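4.2 Two-arm tasks in the Brilell package

We come now to the part of the evaluation we looked forward to most, which was finding out how well the Brilell simulation package handles jobs that need both arms at once. The kit we reviewed in Section 3 is sold with a library of ready-made household rooms, and the vendor, Drirkusden, suggests that a newcomer can have a two-arm robot picking things up off the floor on the first afternoon. Holger Lundgren took that promise at its word and set up the small-objects task using only the printed guide, while Ildikó Fodor kept notes on every place where he had to stop and read a page twice. Figure 4 was rendered with the package's own viewer at its standard settings.

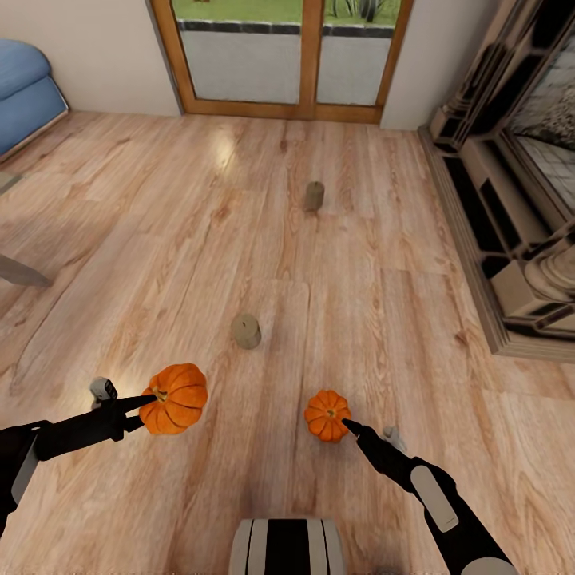 Figure 4. Small-objects task in the Brilell viewer: each gripper at a pumpkin, with two upright cylinders on the floor beyond.

Setting up the task was, on the whole, a pleasant experience, and we would like to give the authors of the guide their due. Objects are chosen from a menu and dropped into the room, and the starting pose of each arm can be saved under a name of the user's choosing – a small kindness that we missed badly in the older Pristusska toolkit. We ran 100 trials with the arms working in turn and another 100 with both moving together, and logged each trial to its own folder. The second batch was slower to prepare, mostly on account of the timing file, which must still be edited by hand and is rather particular about spacing.

Our one real complaint concerns the license. The basic plan allows 1,000 saved trials per seat, and failed runs count toward that number just as good ones do. A lab that is still learning will use them up quickly, and we think a more generous allowance for beginners would be welcome. We put the same task through the Avcı package for comparison, and those results are taken up in Section 4.3.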